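Imported small pickup, registration refused at the counter. What can I do now?

Posted in: Imports and Paperwork

Fimer

Hello all. I hope this is the correct section, if not please move it.

I bought a small diesel pickup from a seller who had already brought it into the country. The model is the Seluvton, the short bed version with the single cab. It was never sold here by any dealer. The seller told me that all import papers were complete, and he gave me a folder with the bill of sale, the foreign registration with a translation, and one customs form with a stamp. I paid and I drove it home on a trailer.

In March I went to the motor vehicle office to get a title. The clerk looked at the folder for a long time and then called another clerk. They told me that they cannot issue a title, for two reasons. The first reason is that the build date is not written in any of the papers, only the model year. The second reason is that the chassis number on the foreign registration has one character different from the number on the plate in the door opening. On the paper it is the letter O and on the plate it is a zero.

My questions are these:

Is the model year not enough to show that the truck is older than 25 years? By the model year it is older, but only by a few months.

Can the wrong character be corrected by me, or must it be done in the country where the truck was registered before?

The seller answers my messages, but slowly, and he says it is a problem of my state and he has sold other trucks without trouble. I tried to find the importer's page which is printed on the customs form, but I get only a 404 error. The truck is now in my garage and I can't drive it. I already bought four tires for it, so I would like to solve this and not sell it for parts.

Thank you for reading.

Drollska

I went through nearly the same thing with a van, so I will write what I learned, and you should check every point with your own state because the offices are not equal.

About the age. The 25 years are counted from the date of manufacture, to the month. The model year does not count for this. If your truck is only a few months over the limit by model year, then the clerk is right to ask. In the other direction it can help you, because many trucks were built in the year before the model year. What you want is a paper that says the month and year of production. There are three places to look for it:

The builder's plate. On some trucks it is in the door opening, on others it is on the firewall under the hood. Clean it with a soft cloth and a little soap, no wire brush. I have seen a plate that was made unreadable this way and then the owner had a much bigger problem.

The manufacturer. Write to the customer service in the home country and ask for a production letter or a certificate of manufacture. Give the chassis number exactly as it is on the metal. For my van the letter took 40 days and I paid only the postage.

The seat belts and the glass. These often have a date on the label or a code in the corner. An office will not accept them as proof, but they tell you if it is worth to continue.

About the wrong character. Do not correct it yourself on any paper, also not on the translation. A paper with a change made by hand is worthless, and it can be seen as fraud. In most cases the number on the metal is the one that decides. Standard 17 character numbers do not use the letter O at all, exactly because people confuse it with zero, so if your number has 17 characters this is easy to explain. Ask at the office for a physical inspection of the number. In my state a police officer does it, in other states it is an inspector of the motor vehicle department. He looks at the plate and at the number stamped in the frame, and he fills in a form. With this form my clerk accepted that the translation had a typing error.

Please also look if the error is in the original registration or only in the translation. You wrote that it is on the paper, but you have two papers. If only the translation is wrong, a new one from a certified translator is enough and it costs very little. 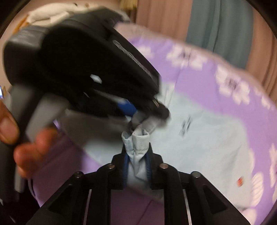
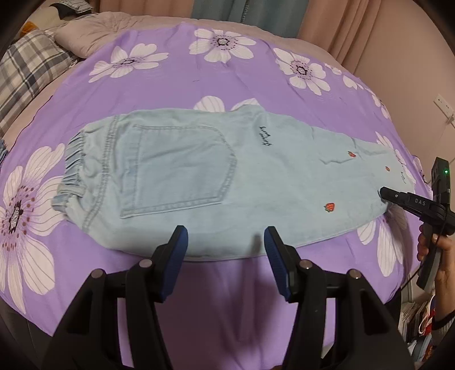
One more thing about customs. You have one form with a stamp, but there should be an entry summary too, and for a vehicle there is normally a safety declaration and an emissions declaration. The box that is marked on these tells under which rule the truck came in. If your seller has them, ask for copies of both sides. If he does not have them, ask him for the entry number and for the name of the customs broker. Brokers must keep their records for several years, and a broker will often answer faster than an importer who has closed his page.

I would not insure it for the road or put on plates from another state while this is open. Some people do it and later the title is canceled, and then you have no truck and no money.

Do

just get a lawyer or send it back to the guy. mine was titled same day, no one asked me for a build date. depends who is at the window, go in the morning when it is quiet

Fimer

Thank you both. I went to the garage and I compared the papers again. Drollska, you had a good thought: the original registration has the zero, and the letter O is only in the translation. I did not see it before because the original is in another alphabet and I only looked at the English page. So I will order a new translation.

The plate in the door opening has no production date. Under the hood there is a second plate, but it is painted over in the body color, so I will try it with soap first and be patient. I have also written to the manufacturer, in English, with photos of the number.

Do, I understand your advice, but the same two clerks are always there in my town. The next office is far away and I think they can see in the computer that I was already refused.

I asked the seller for the entry summary and for the broker. When I have an answer I will write it here.

Drollska

Good, then you have only the date left. If the paint on the plate does not come off with soap, leave it and wait for the letter. When you order the translation, ask the translator to include the stamps and the notes on the back side too. My first one was returned because the back was missing.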